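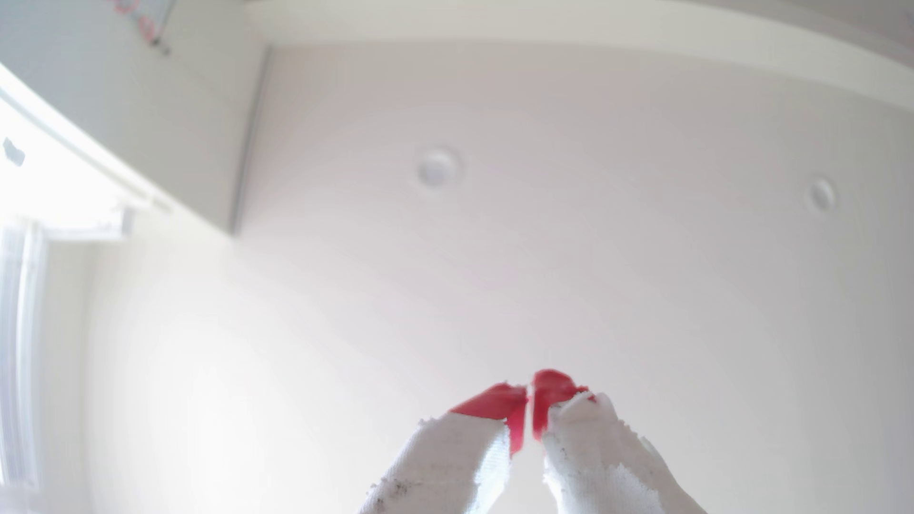 Section 4. Setting up the Weekly Check-In (couples plan)

Do this after both partners have made an account. If only one of you has signed up, go back to section 2. The check-in won't open with one person, it just sits there on the waiting page.

Before you start
Both phones charged. Sound off. Pick a time when neither of you is hungry or running out the door. 20 minutes is enough for the first one.

1. Open Sominier, tap Us, then Check-In. Partner A is whoever made the account first. You can't swap this later so don't fight over it.

2. Choose a day and a reminder time. Same day every week works best. Changing it more than once a month resets your streak.

3. Pick a question deck. Start with Goodall (40 cards, easy stuff — chores, plans, small thank-yous). Grimura has 53 cards and goes into money, exes, parents. Leave that one until you have a few check-ins behind you.

Note: decks can't be mixed in the same session. We know. It's on the list.
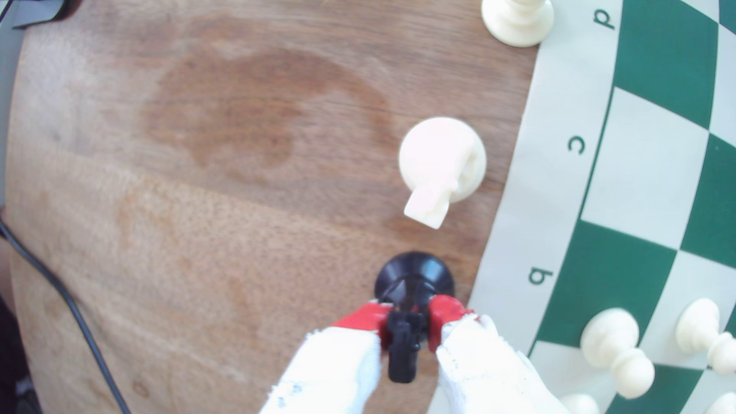
A table at game time.

4. Each of you answers alone first. No peeking, no reading over the shoulder. Answers stay hidden until both tap Done.

5. Read your partner's answer out loud. Then say back what you heard in your own words. Then it's your turn to reply. Feels silly the first time, do it anyway. 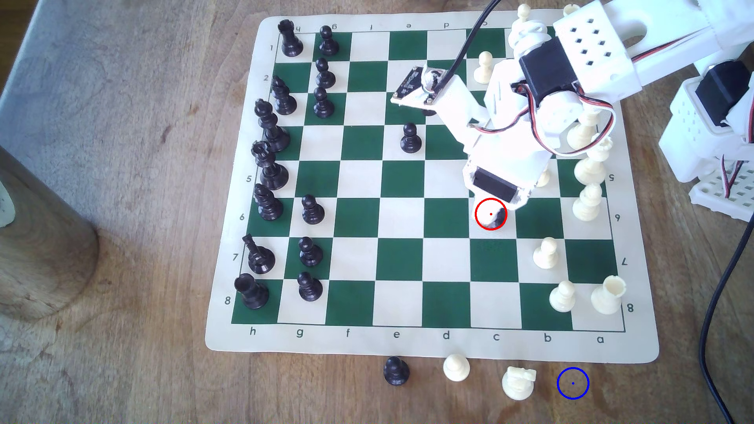
6. Set the mood slider, 0 to 100. Your own mood, not your guess at theirs. Sliders are saved but never shown on the shared page unless you both turn on Show Moods.

7. Tap Pause if it gets heated. The timer stops and the card goes back in the deck. Either person can pause, no reason needed. Don't use Pause to win the argument.

CAUTION: Do not bring up old check-ins durng a new one. History is there for you to look back on together, calmly. Screenshots of a partners answers sent to friends or family will end in tears.

CAUTION: The check-in is not for couples where one person is afraid of the other. If that's you, skip this section and go to Getting Help on the main menu. The quick exit button is top right on every screen.

8. Finish with one plan for the week. Something small you'll do together — a walk, a board game, pancakes. Type it in the Plan box. It shows up on both home screens.

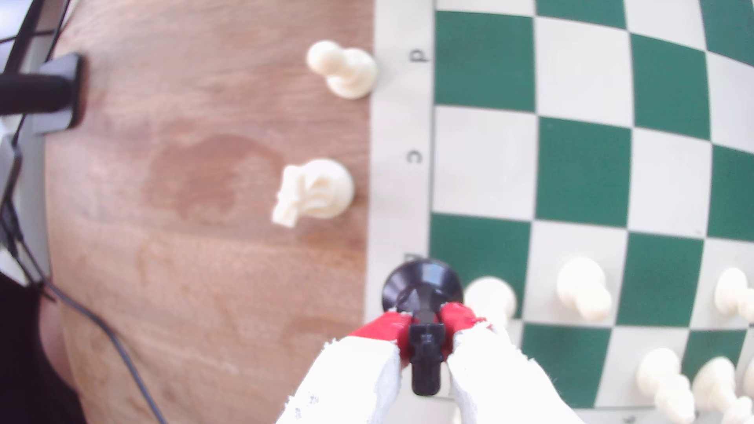 Game night, chessboard out.

If something goes wrong
Partner shows as offline: both close the app, reopen, wait for the green dot.
Reminder never came: check notifications in your phone settings, then step 2 again.
Answers missing: you tapped Back instead of Done. They are gone, sorry.
Still stuck: write to Roswitha Frei at the Ornenano help desk, use the Contact form. Include your phone model. Don't include your answers.

Next: section 5, Long-distance mode.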